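Fudurora Tabletop Clips – data card
Release 3, Jan 19, 2021

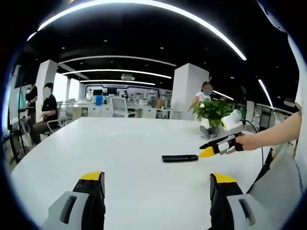
Sample view: white table, flat black object, potted plant toward the back.

Summary
Short recordings of small everyday items being handled on shared tables. The set holds 2304 clips, of which 1293 have a written note on the item and its place on the table. The rest come without notes.

Rooms
The clips come from 2 sites, listed in the index as Belmonte and Drotia. Tables were left as they normally stand, so plants, bags and cloths stay where people put them. Other people may be sitting in the room. Faces are blurred.

Items
Flat items: remotes, phones, notebooks, coasters
Soft items: cloths, bags, gloves
Upright items: cups, jars, small pots

Notes format
One line per clip – item, position, and anything close enough to touch it. If the item could not be named for certain, the note gives color and shape only, e.g. "flat black rectangle, near center."

Known problems
Bright white tabletops wash out pale items such as paper and white cloth.
Plant names in the index are unreliable. Use "plant" when filtering.
Clips tagged "clurnura" use the old item list and need the conversion table in the docs folder.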